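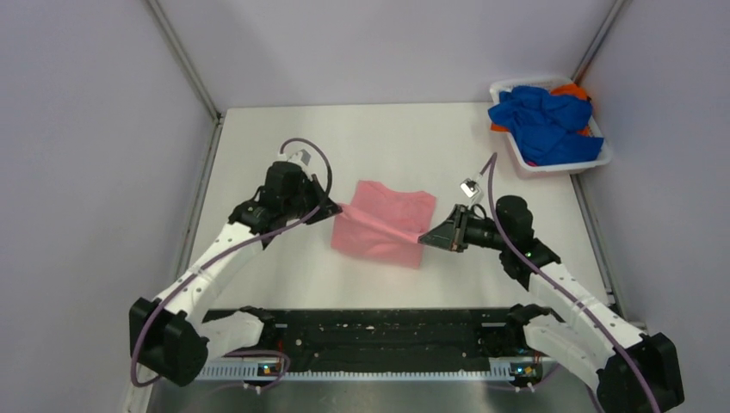
**Tolura pleated shade – cordless, light filtering**

Made to order in our Noston shop. Inside or outside mount. Ships flat boxed with brackets, screws, hold-down pins if you ask for them.

Price is for one shade up to 46" wide. Wider than that goes on the heavy headrail, different price, call first.

**Specs**

- Fabric: polyester, 1" pleat, washable by hand only
- Headrail: aluminum, white or sand
- Widths: 18" to 72", in 1/8" steps
- Heights: up to 84"
- Lift: cordless, spring tension
- Stack height: 2 1/2" on a 60" drop, a bit more on the long ones
- Colors: oat, chalk, slate, fern, brick. Fern is back ordered till further notice

**Measuring**

Inside mount – measure the opening at top, middle and bottom. Give us the SMALLEST width. Don't take anything off, we take the 3/8" off here. Every week we get one that's been deducted twice and it hangs with a gap you can put a thumb through.

Height, measure left, center and right, send the longest.

Outside mount – send the finished size you want. We make exactly that. Add 2" each side if you care about light leaking in.

Depth needed for brackets is 1 1/4". Flush fit needs 2 3/8". Old houses check for the sash lock sticking out, it catches the pleats.

**Install**

Two brackets up to 46", three after that. Screws go in 3" from each end. Drill pilot holes in hardwood trim. Hook the front lip of the headrail first then push the back up till it clicks. Lower it all the way and raise it all the way a few times before you decide the tension is off.

If it creeps up by itself there's a dial on the left end of the rail, quarter turn toward the minus. Creeps down, other way.

**Cleaning**

Feather duster or the soft brush on the vacuum, low. Spots: cool water, drop of dish soap, dab. Don't rub, the pleat goes soft and dosen't come back. No steam.

**Lead time**

Nine working days for chalk and oat. Two weeks on the rest. October is always slower, order early if you want them up for the holidays.

**Trade and bulk**

Minimum order for trade price is $399 before freight. Mixed sizes fine, mixed colors fine, one ship-to adress. Swatch cards free, five per request.

Trade accounts – Solange Sampaio. Repairs and restringing of older corded shades – Boris Golob, mornings only. He'll do Kuzmenko rails too if the end caps are intact, otherwise no parts.

**Returns**

Custom sizes don't come back unless we cut it wrong. If we did, send a photo of the tape across the rail and your order number and we'll remake it. Freight damage, report inside five days and keep the box!

**Warranty**

Spring lift and headrail seven years. Fabric three years. Sun fade on brick and slate in a south window isn't covered, get the lined version.

Sizes and prices updated 11 Feb 2022. Older price sheets no good anymore.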